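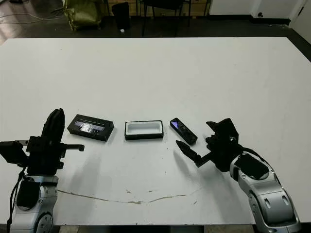
図1　白い天板のテーブルと2本のロボットアーム

退役者の健康と生活支援　第9回　講義メモ
聴覚障害と耳鳴り（戦闘・訓練による騒音曝露を中心に）
配布 01/02/2019
前回の宿題（外来見学の感想）は教卓の箱へ。名前書き忘れ多い。

今日の範囲
・軍務と音
・耳の中で何が起きるか（復習、短く）
・耳鳴り
・「聞こえているのに聞き取れない」問題
・家族、職場
・Elthorpe調査の読み方
・介入いろいろ、Pradikプログラム
・面接のときの注意
・事例
時間が足りなければ補聴器の細かい話は次回に回す。

1　軍務と音

退役者の訴えで非常に多いのが聞こえの問題と耳鳴り。切断や熱傷のように見えないので話題になりにくい。本人も言わない。「年のせい」「みんなそう」で終わる。

音の種類を二つに分けて考える。

連続騒音　車両、航空機、艦艇の機関室、発電機。何時間も続く。音圧はそこそこ、時間が長い。
衝撃音　銃、砲、爆発。一瞬。ピークがとても高い。小銃でも射手の耳元でピーク140dBを超える。一発で損傷が起こりうる。

曝露量は音圧と時間の掛け算のように考えるのが基本だが、衝撃音についてはこの考えがうまく当てはまらない場合がある（ここ試験でよく間違える）。ピークが高すぎると、代謝性の疲労より先に構造が機械的に壊れる。

職種の差。歩兵や砲兵だけの話と思わないこと。整備員、甲板員、運転手、通信要員。通信要員は片耳ヘッドセットで左右差が出ることがある。射撃でも左右差あり。右利きの射手は左耳が銃口側を向き、右耳は頭の陰に入る。オージオグラムで左が悪い右利きの人を見たら、射撃歴を聞く。

保護具の話。耳栓、イヤーマフ、二重装着。性能は高い。ただ現場では外される。理由は単純で、命令が聞こえない、足音が聞こえない、仲間の声が聞こえない。聞こえないことが命に関わる場所で「耳を守れ」と言われても守れない。後になって面接者が「なぜ着けなかったんですか」と訊くと、そこで話が止まる。訊き方に注意。→ 8の面接のところでもう一度。

レベル依存型の耳栓（小さい音は通す、大きい音は抑える）もある。装着が浅いと意味がない。装着訓練の有無で差が大きい。

2　耳の中（復習、早足）

外耳→鼓膜→耳小骨→蝸牛→聴神経→脳幹→聴覚皮質

爆風の場合
・鼓膜穿孔。自然に閉じるものも多い。閉じない場合は手術を検討
・耳小骨の離断。伝音難聴
・蝸牛の損傷。感音難聴
・内耳から前庭まで及べばめまい、ふらつき
・頭部外傷を伴えば中枢の処理も

鼓膜が破れていない＝内耳は大丈夫、とはならない。逆も同じ。これは必ず覚える。

有毛細胞
外有毛細胞は増幅器の役。先にやられやすい。内有毛細胞は信号を神経へ渡す。どちらも哺乳類では失われると再生しない。だから治療の目標は「元に戻す」より、残った聞こえをどう使うか、になる。

一過性閾値上昇（TTS）と永久的閾値上昇（PTS）
射撃の後に耳が詰まった感じ、キーンと鳴る、翌日には戻る。これがTTS。戻ったから無傷と長く考えられてきた。動物実験では、閾値が戻っても内有毛細胞と神経のつなぎ目（シナプス）が減っている例が示された。いわゆる隠れ難聴。人でどこまで同じことが言えるかは議論中。断定で書かないこと、レポートで断定している人が毎年いる。

オージオグラムの特徴
騒音性では3〜6kHz付近が落ち込み、8kHzで少し戻る。4kHzの谷、と覚えてよい。加齢が重なると谷が埋もれて右下がりになる。高齢の退役者では見分けが難しい。古い検査記録が残っていると本当に助かる。入隊時と除隊時の検査があるかどうか、まず確認。

子音がどこにあるか。サ行、タ行、カ行、ハ行の子音は高い周波数の成分に頼る。母音は低い方にエネルギーがある。なので「声は聞こえる、何を言っているか分からない」になる。「佐藤さん」「加藤さん」の区別がつかない。本人は相手の滑舌が悪いと思っている事が多い。

3　耳鳴り

定義：外に音源がないのに音を感じる。キーン、ジー、ザー、虫の声、蒸気の音。片側、両側、頭の中。

音の大きさと苦痛の大きさは一致しない。検査でマッチングすると小さい音なのに、生活がひどく壊れている人がいる。逆に大きな音でも気にせず暮らす人もいる。苦痛を決めるのは注意、睡眠、不安、意味づけ。

仮説をざっと
・蝸牛からの入力が減る→中枢が感度（ゲイン）を上げる→自発活動が音として出る
・辺縁系、自律神経系との結びつき。音が「危険」の札を付けられる
・注意ネットワーク。気にする→見つける→気にする

二番目が退役者では重要。音を聞いて危険かどうか判断する訓練を何年もしてきた人たち。静かな寝室で音が鳴り続けると身体が警戒を解かない。過覚醒と耳鳴りが互いに押し上げる。

質問紙　THIなど。合計点だけ見ない。項目を見る。どこで困っているかは項目に書いてある。眠れないのか、集中できないのか、怒りっぽいのか、絶望感か。絶望感の項目に高い点が付いていたら、そのまま帰さない。希死念慮を直接確認する。訊いたら悪化するというのは誤解。

除外すべきもの（医師へつなぐ）
・拍動性（脈と同じリズム）
・片側だけ、しかも進行する
・急に聞こえが落ちた。これは急ぐ。突発難聴なら治療は早いほどよい
・神経症状を伴う
支援職の仕事は診断ではないが、これを聞いて「様子を見ましょう」と言ってはいけない。

薬
耳鳴りそのものを消す薬として確立したものはない。不眠、うつ、不安に対する薬は別の話で、必要なら使う。
Zultarineについて質問が多いので書いておく。小規模の比較では、偽薬群でも自覚症状が同じくらい軽くなり差が出ていない。受講者から紹介された記事は製品の宣伝文に近い。耳鳴り研究では偽薬群もよく改善する。対照群のない報告で「飲んだら楽になった」とあっても判断材料にはならない。

聴覚過敏　耳鳴りと一緒に出やすい。食器の音、子どもの声、ドアの音がつらい。これと、驚愕反応（PTSDでの）を混同しないこと。重なることもある。聴覚過敏では音の物理的な大きさが問題になり、驚愕の方は予期できるかどうか、何を思い出させるかに左右される。恐怖というより痛みとして語られることもある。花火の季節は両方に効いてしまう。

耳栓の使いすぎ。過敏がつらくて一日中耳栓をする→入力が減る→中枢の感度がさらに上がる、と考えられている。危険な騒音では必ず保護、日常の音では少しずつ外す。この使い分けの説明が下手だと「我慢しろと言われた」と受け取られる。

4　聞こえているのに聞き取れない

純音聴力は正常範囲。静かな部屋の一対一では問題なし。食堂、会議、車内、子どもの運動会でだめになる。早口、電話、訛りもだめ。

原因の候補
・高周波のごく軽い低下（通常の検査の外側の帯域）
・シナプス障害（上に書いた通り、人ではまだ仮説の段階）
・聴覚情報処理の問題、爆風曝露や軽度外傷性脳損傷の後
・注意、作業記憶の問題
・睡眠不足
・薬の影響
どれか一つに決められないことの方が多い。

検査は雑音下の語音聴取、両耳分離聴、時間分解能など。できる施設が限られる。結果が出るまで待たされる。待つ間にできる事はある：座席の位置、背後の雑音を減らす、顔を見て話す、要点を文字で渡す。診断名がなくても環境調整は始めてよい。

「正常です」と言われた後の人をどう迎えるか。検査で正常→自分がおかしいのか、怠けていると思われるのか。ここで離脱する人がいる。伝え方の例：「今日の検査は静かな所で小さい音を探す力を見るものです。困っておられる場面は、この検査では測れていません」

5　家族

配偶者の訴えで多いもの
・無視される
・テレビの音量
・怒鳴られる（本人は怒鳴っているつもりがない。自分の声の大きさが分からない）
・電話を全部代わりに受ける
・外食に行かなくなった
・寝室が別になった（耳鳴り用の音を流すから、または寝返りと不眠で）

聞き返しの回数が増えると、「もういい」と言われる。この「もういい」が堪える、と多くの人が言う。小さな冗談や独り言が家から消えていく。用件だけの会話になる。

家族への助言、具体的に
名前を呼んでから話す。別の部屋から話しかけない。水を流しながら話さない。繰り返すときは同じ言い方を大声で繰り返すより、言い換える。話題が変わるときに一言。大声は音が歪んで余計に聞き取れない（リクルートメント現象。小さい音は聞こえず、大きい音は急にうるさい）。

背後から肩を叩いて気づかせるやり方は、退役者では避けたほうがよいことがある。視界に入ってから合図。照明を一度点滅させるという家庭もあるが、合うかどうかは本人に訊く。

子ども。高い声、早口、ふざけながら話す。一番聞き取りにくい相手。親が返事をしないと子どもは話さなくなる。家族面接では子どもにも短く説明する機械を作る。「お父さんの耳は、後ろからの声が苦手」くらいでよい。

6　職場

再就職の面接。緊張、初対面、聞き慣れない声、広い部屋。条件が全部悪い。答えがずれて「理解力がない」と評価される。

開示するかどうか。正解はない。開示の利点：配慮を求められる、誤解が減る。心配：採用で不利、弱く見られる。軍では任務から外されるのを恐れて検査で無理をする人もいた。その癖が残っている。急がせない。

配慮の例
会議の議題を事前に。議事メモ。席は壁を背に、全員の顔が見える位置（これは警戒心の強い人にも楽）。電話をメールに。警報は光や振動でも。最後のは安全問題なので優先。
騒音のある職場に入る場合は、今ある聴力を守るのが先。経験を買われて整備や建設に行く人が多い。またうるさい所。保護具を着けると同僚の声が拾えないという、軍にいた頃と同じ問題がそのまま出てくる。電子式の保護具を職場が用意できるか、入社前に確認する。

7　Elthorpe調査を読む

資料は前回配ったもの。持ってない人は隣に見せてもらう。

対象　Elthorpe地域の支援窓口を利用した退役者544人
方法　質問紙＋一部に聴力検査
主な結果　39%が「毎日または、ほぼ毎日の耳鳴り」と回答
著者　Ruxandra Dumitrescuほか

この39%をどう扱うか。板書の通り、問題は次のあたり。

・窓口利用者である。困っているから来た人たち。退役者全体の割合として引用できない
・回答しなかった人の情報がない
・「毎日または、ほぼ毎日」の幅。5分か一日中か
・非退役者の対照なし。年齢も性別も揃えた比較がないので、軍務のせいと言えない
・聴力検査は希望者だけ。希望した人は聞こえに不安がある可能性
・横断調査。睡眠障害と耳鳴りの関連が出ているが、向きは分からない

それでも価値はある。窓口の業務設計には使える。来所者のこれだけが耳鳴りを抱えているなら、受付票に聞こえの欄がないのはおかしい。Dumitrescuの考察の後半はこの話。前半の「軍務に起因する」という書き方は強すぎる、と私は思う。反論歓迎。

自由記述の扱いは丁寧で、読む価値あり。分類だけで終わらず、書かれなかった欄（空欄）の意味にも触れている。電話での追跡調査を計画して断念した経緯も書いてある。聞こえにくい人に電話で調査をする、という計画の時点で気づくべきだったと著者自身が認めている。

次年度にHodoroagăでも同じ質問紙を使う計画がある。翻訳版の妥当性は未確認。耳鳴りの表現は言語によって違う（鳴る、響く、唸る）ので、そのまま点数を比べるのは危ない。

8　介入と支援

(a) 補聴器
難聴を伴う耳鳴りには補聴器がまず候補。外の音が入ると耳鳴りが目立ちにくくなる人がいる。全員ではない。最初の数週間は「うるさい」。紙の音、自分の足音、冷蔵庫。調整に通うことが前提だと先に言っておく。言わないと引き出しに入って終わり。
指向性マイク、外部マイク、テレビ用送信機など。詳しくは次回。

(b) 音響療法
完全に静かな場所を避ける。小さな環境音。耳鳴りを塗りつぶす音量にしない。雨音が好きな人、嫌いな人。波の音、ヘリに似た扇風機の音が引き金になる人もいる。音源は本人が選ぶ。支援者が良いと思う音を持ち込まない。

(c) 認知行動療法
耳鳴りの苦痛を減らす介入としては根拠が比較的しっかりしている。音は消えない、困り方が変わる。最初に正直に言う。
中身：説明、リラクセーション、注意の切り替え、考えの検討、避けている場面に戻る練習、睡眠。
PTSD治療が必要な人はそちらと順番を相談。どちらが先という決まった答えはない。本人が一番困っている方から、が無難。

(d) 睡眠
起床時刻をそろえる。寝床で時計を見ない。寝酒は途中で目が覚め、その静けさの中で耳鳴りが聞こえる。無呼吸の確認も忘れずに。

(e) Pradikプログラム
集団で行う聞こえの支援。Elthorpeの窓口で始まった。特徴は家族同席の回があること、2人1組で実際の騒がしい場所に出て練習すること。
練習の中身：店に入って席を選ぶ、店員に言い直しを頼む、相手に「右側から話してください」と言う。たったこれだけが難しい。言い直しを頼むのは恥ずかしい、という気持ちを扱う。
課題としては、集団の場そのものが聞き取りにくい。進行役は話す人を手で示す、同時に二人話させない、要点を紙に書く。会場の反響を確認。カーテンと絨毯があるだけで違う。
効果の評価はまだ前後比較しか出ていない。3に書いた偽薬群の話を思い出すこと。良さそうに見えるが、今のところそこまで。
参加を断った人の理由に「軍の仲間の前で補聴器を見せたくない」。11月の見学で聞いた人もいるはず。

(f) 補償・給付の申請
制度は国により、時期により違うので細部はここでは書かない。共通して必要になるもの：曝露歴（いつ、どこで、どの装備、どれくらい）、検査記録、現在の生活への影響。三つ目が弱い書類が多い。「耳鳴りあり」だけ。何ができなくなったかを具体的に書く手伝いをする。申請の長さと却下が症状を悪くすることもある。
同僚の陳述書が使える制度もある。頼むのをためらう人が多い。

9　面接の注意

部屋。換気扇、空調、廊下の音。始める前に自分で一分黙って座ってみる。
光。窓を背に座らない（こちらの顔が逆光で見えない）。マスク、手で口を覆う癖、パソコンを見ながら話す癖、全部だめ。
速度。ゆっくり過ぎても失礼。文の切れ目で止まる。
確認。「分かりましたか」には全員が「はい」と言う。日時と場所は紙で渡す。薬の飲み方も紙。
うなずき。難聴のある人は聞こえなくてもうなずく。長年の技術。うなずきを同意と取らない。治療の同意書の場面では特に。

待合で名前を呼ぶだけの施設。返事がない→不在扱い→予約取り消し。「受診意欲なし」と記録される。番号表示か、近くまで行って呼ぶ。

訊き方の例
×　耳栓はしていましたか
○　当時、耳を守るのが難しい場面はありましたか
×　どれくらい大きい音ですか
○　その音があるせいで、やめてしまったことはありますか
×　聞こえますか
○　どんな場所だと話が聞き取りにくいですか

認知検査との関係。口頭の検査は聞こえの影響をもろに受ける。単語の復唱ができないのは記憶の問題か、そもそも届いていないのか。所見には必ず、補聴器の有無と部屋の条件を書く。書いてない所見は割り引いて読む。

通訳が入る場合は通訳者の位置も相談。良い方の耳の側、かつ顔が見える位置。

10　事例（討議用、個人が分からないように変えてある）

事例A
元整備員、男性。除隊後は倉庫勤務。妻の勧めで来所。「自分は困っていない」。聴力検査は4kHzの谷、両側。職場でフォークリフトの警告音に気づかず注意を受けた。補聴器は「年寄りに見える」。
討議：最初の面接で何を目標にするか。補聴器の話をいつ出すか。妻と本人を一緒に会うか別に会うか。警告音の件は待てない。職場にどう伝えるか。

事例B
元通信要員、女性。純音聴力は正常。片側の耳鳴り、爆発に一度近くで遭っている。大学に入り直したが講義についていけず退学を考えている。夜は眠れない。過去に「ストレスでしょう」と言われた。
討議：医師へ確認を頼むこと（片側である点）。大学に頼める配慮。「ストレス」という語をこちらが使う場合、どう使うか。女性の退役者が付き添いの家族と間違えられやすいことにも触れてほしい。

事例C
元歩兵、男性、一人暮らし。THI高得点。耳鳴りのためテレビを一晩中つけている。飲酒増加。「この音が止まるなら何でもする」。
討議：この発言の後、次の一言は。安全の確認、当日の連絡先、銃器を含む手段の確認。耳鳴りの説明はその後でよい。班で実際に声に出して練習すること、黙読で済ませない。

レポート
A、B、Cから一つ選び、初回面接の進め方と、その後の支援計画。根拠にした文献を挙げる。Elthorpe調査を引く場合は限界も一文で書く。手書き可。締め切りは掲示の通り、延長なし。

次回
補聴器の実物、調整の流れ、人工内耳を少し。前庭の問題（めまい、ふらつき、運転）も積み残しているのでできればそこまて。見学班は名札を返却のこと。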